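How I Plan a Month of Social Posts in One Sitting

So last month I told you I'd finally stopped posting on the fly, and a bunch of you wrote in asking how I do it. Fair enough! I run the accounts for my own little shop, Dunum, plus a couple of clients, and for the longest time I was typing captions in the parking lot at the grocery store. Now I do the whole month on a Sunday afternoon and then I barely think about it.

You need a spreadsheet, whatever scheduling tool you already pay for (I use Pramier, but they all do pretty much the same job), and a pot of coffee.

Step 1. Go back through your old posts

Before you write anything new, open your account and scroll. Go back 3 months. I copy the link to every post that got real comments into a tab called "Keepers." Likes don't get you into Keepers. A comment that says "do you ship to Ohio?" does.

When I first did this for Dunum I had 34 posts in that tab, and most of them were ones I'd tossed up in a hurry. The fancy quote graphics I'd spent my evenings on? Two comments, and one was my aunt.

Step 2. Pick your buckets

A bucket is just a kind of post you can make over and over. Mine are:

Questions customers ask me
How something gets made or packed
A product with the price right there in the caption
Something from my week

Four is plenty. I tried eight once and spent more time deciding which bucket a post belonged in than writing it. Look at your Keepers tab and the buckets will mostly name themselves.

Step 3. Lay out the month

Make a row for each day you want to post. I do 18 posts a month, which works out to four or five a week – if that sounds like a lot, cut it in half and see how it feels. Columns are date, bucket, caption, picture, link. Fill in the bucket column first, all the way down, before you write a single word of caption. Try not to put the same bucket on two days in a row, and keep the product posts away from each other or your page starts to read like a flyer.

Then mark anything with a fixed date, like a sale or a holiday or the day you're closed for inventory. In November I fill those in first because there are so many of them.

Step 4. Match up the pictures

I keep one folder on my desktop for each bucket, and through the month I drop pictures in as I get them. They don't need to be pretty. Type the file name into the picture column so you aren't hunting for it later. 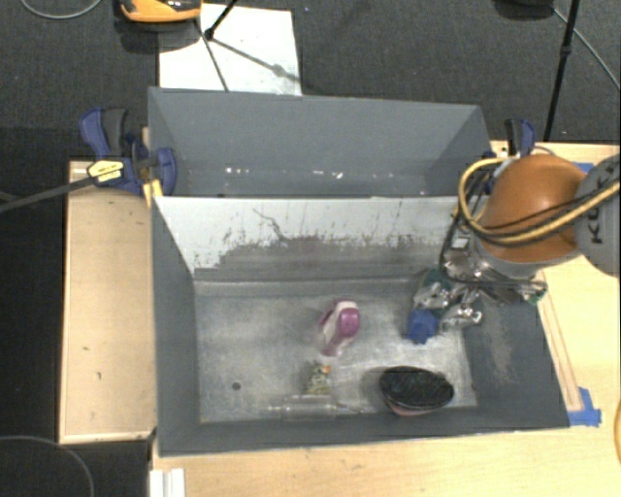
Gripper down in the front half of the gray bin, blue clamp on either side.

If a row has no picture, leave it blank and keep moving. You'll get a list of what's missing at the end, and you can knock all of those out in one go.

Step 5. Write the captions, fast

Set a timer and go down the column. First drafts only. I write the way I'd text a friend and fix the spelling afterward. A few things that have helped me:

Put the useful part in the first line, since the rest gets hidden behind "more" on a phone.
Ask one question, at the end, that a person could answer in three words.
If there's a price, say it. Making people message you for it loses them.
Skip the wall of hashtags. I use a couple and they're always the name of my town and the thing I sell.

One of my clients, Gumetti, likes long captions and their followers read every word, so this isn't a law. Check your Keepers tab again if you're not sure what your people like.

Step 6. Load it all in

Paste everything into your scheduler and pick your times. I post at 7 in the morning on weekdays because that's when my customers are on their phones. Preview each one before you hit schedule – I once sent a Triantafyllou post out on the Dunum page and had to apologize to 2,000 people who have no interest in window awnings.

After that, put ten minutes on your calendar each day for replying to comments. The scheduler won't do that part for you, and it's where most of my sales come from.

If you want my blank spreadsheet, leave a comment with the word "sheet" and I'll send you the link!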